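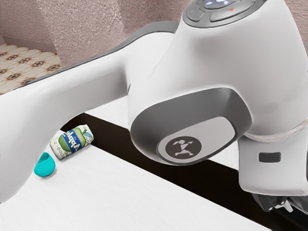
Switching Cluker to a measured diet

Cluker is a neutered male cat, age 5, and until June he ate dry food from a bowl that was topped up whenever it looked low. The vet in Tirstead put him on a weight plan at his last checkup. I have kept notes since then, mostly for my own use.

The first step was to find out what he ate in a day. I weighed the bowl at 7 in the morning and again at the same time the next day. The daily allowance on the plan is 201 kilocalories, treats included. He had been eating well over that.

I now weigh his food on a kitchen scale. Scoops turned out to be a poor tool for this. The same scoop, filled by two people in the same house, gave readings 12 grams apart, and for a cat that is a large share of a meal. The scale reads to one gram and runs on two coin cells.

Meals are split in two. The first is at 6:30 a.m. and the second at 5 p.m. For the first week he began asking for the second one at 3. I did not move the time, and the asking has since drifted to 4:30.

Ortuño, the other cat, is underweight if anything and eats slowly. She used to leave half her food and come back for it later, which no longer works, as Cluker finishes it. She now eats in the spare room with the door shut and gets half an hour. Whatever is left goes back in a sealed tub and is weighed out again at the next meal.

Weighing the cat himself is less exact. I stand on the bathroom scale with him, then without him, and subtract. The readings jump around from day to day, so I take one each morning before breakfast and only look at the weekly average. The average is going down slowly, at the rate the vet asked for.

Serkano, the dog, is not on a plan. He has been checking the floor outside the spare room every evening and has found one piece of kibble so far.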